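How I Fold Sweaters So They Stay Folded

I used to be a sweater hanger. I know, I know! Then I pulled a favorite out of the closet one morning and it had those little shoulder bumps, like I was smuggling walnuts, and that was the end of hangers for anything knit. Now everything goes in the dresser, and after a few winters of messing around I've landed on a fold I can do half asleep.

You need a flat spot bigger than the sweater. I use the bed, because my ironing board is too skinny and the kitchen table usually has crumbs on it. Smooth the covers first or you'll be fighting two sets of wrinkles.

Step 1. Lay the sweater face up and give it a shake by the shoulders before you put it down. Button it if it buttons. Run your palms from the middle out to the sides, and don't pull on the hem, especially if it's ribbed - it'll grow on you, and not in the good way.

Step 2. Bring one sleeve across the body. I like it on a diagonal, with the cuff pointing down toward the opposite hip.

Step 3. Same thing with the other sleeve. If the sweater is chunky, let the second sleeve land a little lower than the first so you don't build a big lump in the middle.

Step 4. Fold each side in toward the center, about to the edge of the neckline. Smooth again.

Step 5. Bottom up to the middle, then once more to just under the collar. Flip it over and you're done.

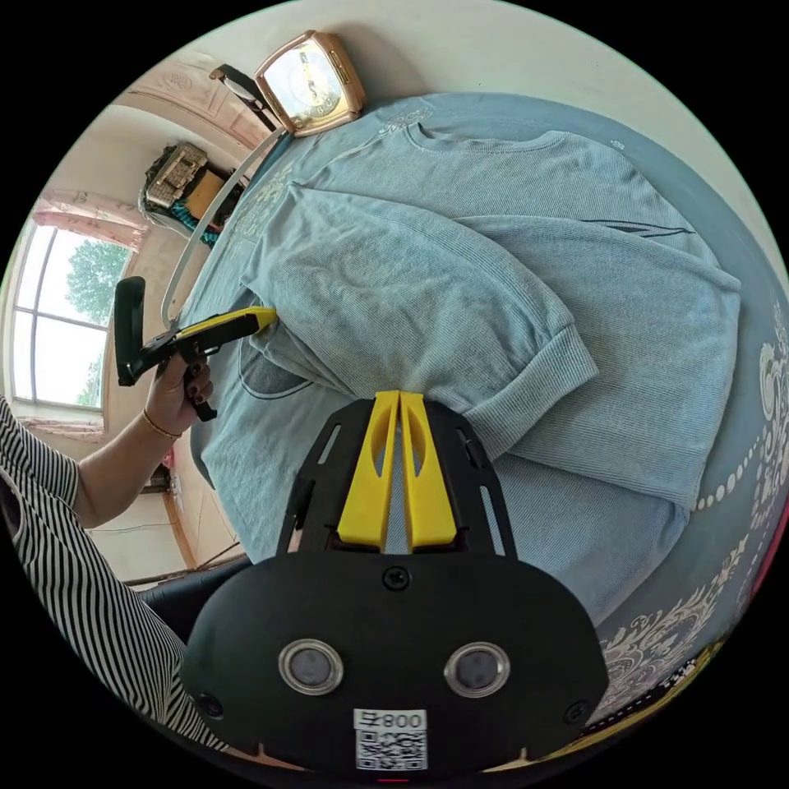 Sleeves are where most people lose patience, so slow down there. Ribbed knits are the easiest to learn on since the lines show you right away if things are crooked. With a sleeve laid slantwise over the front like the light blue one, check that the ribs on the body underneath still run straight, then flatten the cuff before you fold anything else.

For storage, I stand mine up in a Clarnbridge drawer bin, which holds 7 thin sweaters or 5 thick ones. The Nallia bins are prettier but they slump. Cedar blocks go in the corners, and in December I swap the heavy stuff to the top drawer.

Give it a try on one drawer first. Mine took over 90 minutes, but I stopped to try things on.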